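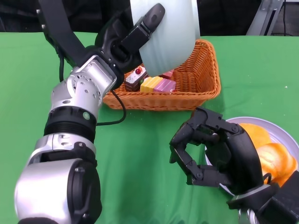 How long should a sourdough starter rest before you bake with it?

Until it has doubled in its jar and the top has gone domed and bubbly, and if your kitchen is cold that may well mean waiting until after lunch.

I got that answer from Mieke Vanhove, who bakes in a brick building at the far end of Ostham, past the feed store and the Verstraete garage. I had driven over expecting a lesson in timing. What I got was most of a morning at her counter, two cups of very strong coffee, and a long talk about why people are so hard on themselves over bread.

Mieke has been teaching beginners for 20 years, first in her mother's kitchen and then in the back of the bakery, where she has room for seven at a time (she once let in nine, and they kept bumping elbows). Her students nearly always show up with a recipe printed out and underlined. She reads it politely, hands it back, and asks them what their flour smells like. Most of them have never thought to check!

"They want the clock to tell them," she said, folding a wet dough over on itself with one hand while she looked for her glasses with the other. "The clock has never eaten bread."

Her own starter goes by the name Grarner, after the street where she first rented an apartment, and it lives in a tall glass jar with a rubber band around it to mark the level. She feeds it equal weights of flour and water in the evening, a little rye in with the white, and leaves it on the shelf above the radiator from the first frost until April, when it moves down beside the sink. I asked whether it would survive a vacation. She told me she had left it in the refrigerator for five weeks one summer, poured off the gray liquid when she got home, fed it for three days, and baked with it on the fourth.

Els Geerts, who took the beginners' class last winter and now comes in on Saturdays to shape rolls, remembers her first loaf as something you could have propped a door open with. She ate it anyway, toasted, with a lot of butter. Her trouble, she thinks now, was that she kept adding flour because the dough stuck to her fingers, and she couldn't believe it was meant to. These days she wets her hands and works faster. The loaf she gave me to take home had a dark, blistered crust and went stale so slowly that we were still making sandwiches from it well into the next week.

There is plenty of equipment you can buy, of course, and I have bought most of it. Mieke bakes at home in a dented enamel roasting pan with a lid, and she proofs her dough in a mixing bowl lined with an old dish towel rubbed with rice flour. She did let herself be talked into a good scale, after years of scooping with a coffee mug, and she admits that her rye got better the same week.

I fed my own starter that evening and set it on top of the refrigerator, where it's warm, with a rubber band around the jar. By the next morning it had barely moved. I made coffee, went out to rake the yard, and came back in a little after one to find it pushing at the lid.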